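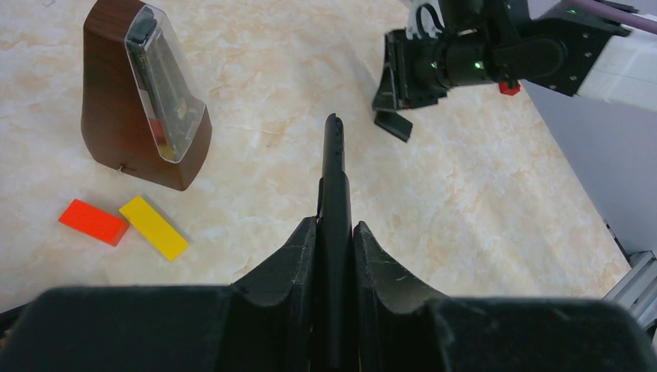 ERNACH, 2022-05-21 - Wimgate, the LGBTI sports network, will hold its first open swim meet in Ernach in July. Entries are open to adults of any ability, and 461 swimmers have signed up so far.

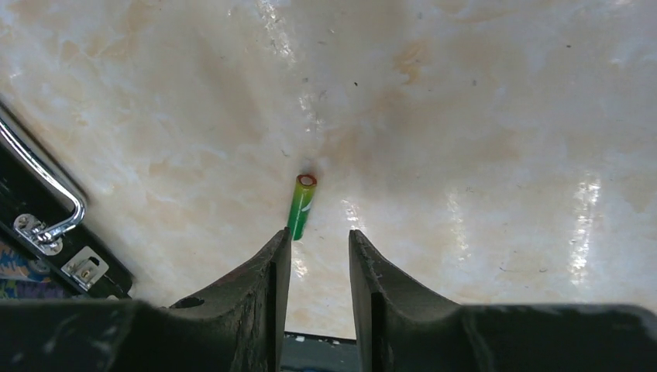

Do swimmers have to belong to a club?
Anyone aged 18 or over can enter, with or without a club.

Races run from 50 to 200 meters, plus five relays. "I swam for years without telling my teammates I was gay," said meet director Kiran Pal. "I would have liked a meet like this one."

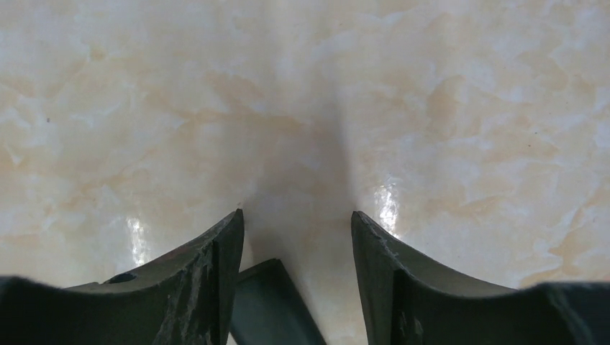
When does entry close?
Entry closes on the first day of July, or earlier if all 846 places are taken.

Heat sheets will be posted a week before the meet. Press requests go to Merike Juška at Wimgate.
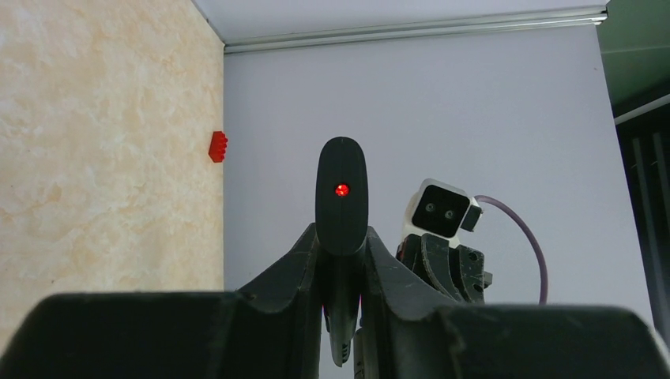

A small red light on black equipment.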